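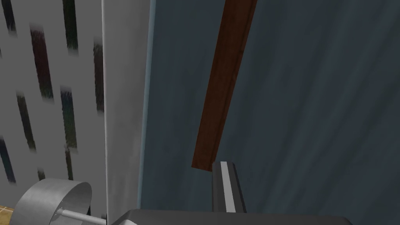
ylva_w escribió:
Llevo dos semanas atascada con el papel pintado del cuarto pequeño y necesito opiniones YA porque el rollo está en oferta hasta fin de mes. El cuarto es estrecho, da al norte, techo bajo. Mi duda es si meter dibujo vertical o dejarlo liso. Me tira mucho algo en la línea del panel gris claro con los trazos oscuros borrosos, en vertical, que tienen un punto verde, granate y azul marino si te fijas. Pero mi hermana dice que eso parece una pared con goteras. Alguien ha empapelado con un estampado así, difuminado? Cansa? Y otra cosa, la casa Halvorsen tiene uno parecido pero el case es enorme y me da miedo el desperdicio.

trygve_vk escribió:
Liso. Sin dudarlo. El difuminado en la tienda queda precioso y en casa a los tres meses lo estás mirando torcido buscando dónde se repite. Yo tuve uno con manchas en el pasillo y acabé arrancándolo un domingo... mentira, un puente, que me llevó el puente entero.

yabsira_a escribió:
No estoy nada de acuerdo. Liso en un cuarto al norte = caja de zapatos. El vertical te sube el techo, eso es de primero. Y lo borroso perdona muchísimo más que una raya limpia: si la pared está desplomada (y lo estará) una raya recta te lo canta y una mancha no. Ahora, UNA pared. Las cuatro no.

trygve_vk escribió:
Lo de subir el techo es un cuento que se repite de foro en foro. Sube el techo pintar el techo de blanco y quitar la lámpara colgante.

yabsira_a escribió:
Trygve siempre tan alegre jaja

ylva_w escribió:
Vale pero entonces qué pared? La de la puerta o la del fondo? El marco es blanco roto, liso, ancho, y contra el gris me gusta. Me preocupa mas el encuentro con el marco, que no sé rematar.

s_solberg escribió:
El remate es lo fácil. Dejas que sobre, marcas con la espátula ancha en el canto del marco, cuchilla NUEVA y cortas de arriba abajo sin levantar. Cuchilla nueva en cada tira, no racanees. Si el marco está recién pintado espera a que endurezca bien o te llevas la pintura con la cola. Y nunca empieces la primera tira pegada al marco, plomada y desde ahí.

Sobre el case: mide el alto, súmale margen, y divide por el case redondeando para arriba. Eso te da el largo real de cada tira. La gente calcula metros cuadrados y luego llora. Yo compré en Skivov para un dormitorio, me quedé corto de un rollo y el siguiente era de otro lote. Se nota. Vaya si se nota.

ylva_w escribió:
Lote?? eso se mira dónde

s_solberg escribió:
En la etiqueta del rollo. Todos el mismo numero, y compra uno de más.

trinh_tieu escribió:
Llego y pregunto lo que no ha preguntado nadie: qué muebles van delante? Porque si le plantas un armario a la pared buena has tirado el dinero. Si es despacho, mira antes el escritorio y luego el papel.
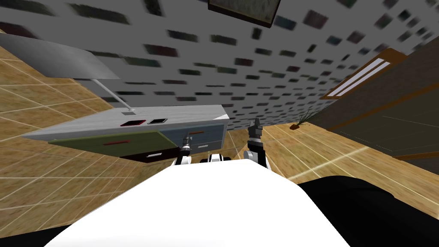 Club de Reformas Ostivside · Sección Paredes y Pequeños Espacios

trinh_tieu escribió:
A mí en despacho me funciona una mesa gris con el tablero gris clarito y veta muy suave, con un par de ranuras pequeñas y ya. Con una mesa así el papel puede tener dibujo. Con una de nogal oscuro y veta marcada, no, se pelean.

ylva_w escribió:
Es despacho, sí, y cuarto de plancha jeje. La mesa todavía no la tengo. Gris me encaja pero gris con gris no queda triste?

yabsira_a escribió:
Si los grises son distintos no. Uno cálido y otro frio es lo que queda feo. Llévate una muestra del papel a ver la mesa, y mírala por la tarde con la luz que tengas tú en casa, no la de la tienda.

trygve_vk escribió:
Triste queda, yo lo digo. Y madera, por favor, algo de madera de verdad. Pero oye, es su cuarto.

s_solberg escribió:
Por una vez estoy con Trygve en lo de la madera, una balda aunque sea. En lo del liso no.

ylva_w escribió:
Ok decidido creo: pared del fondo con papel, las otras pintadas en el gris más claro del dibujo. Pedí muestras a Halvorsen y a Jevurside, cuando lleguen las pego con cinta y las dejo unos días. A mi hermana no le pienso preguntar.

s_solberg escribió:
Imprime la pared antes, si es yeso viejo. Si no, el día que lo quieras quitar te acuerdas de mí.

trygve_vk escribió:
Que será pronto.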